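Kokville Play Kitchen Set: README

Pretend food and little dishes, laid out on a white table and written up for anyone who loves a good toy tea party as much as we do.

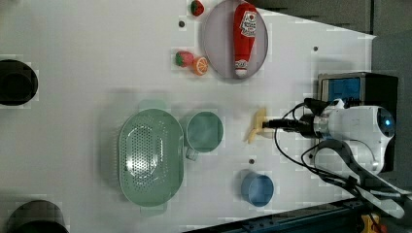 What's in the set

Fruit: strawberries with green leafy tops, a banana, and an orange slice with the segments showing (my favorite piece by a mile!).
Groceries: a red ketchup bottle with a white cap and a tomato on the label.
Dishes: an oval plate in pale lavender-gray, a pale green mug, a small blue cup, and a pale green colander with two flat handles.

Where it comes from

The dishes were picked up in Gidville and the food came out of a mixed box from Van Beek, the secondhand toy store in Mondale. We have wanted to do a kitchen set ever since we found a 1967 toy catalog with a whole spread of pretend groceries in it. The colors go together so well that we stopped swapping pieces in May.

How it's organized

There are 80 layouts, sorted into 5 folders by what the table is set up for: breakfast, fruit salad, washing up, shopping, and free play. Pieces move from one layout to the next, and a plate may hold fruit one time and a bottle the next. File names start with the folder name, then the layout number.

Naming

Please write "colander," not "strainer" or "basket." The mug is the green one and the cup is the blue one. Older notes mix them up, so go by color if you're unsure.

Last updated Jun 5, 2026. Corrections to the item names are very welcome, and so are ideas for a sixth folder!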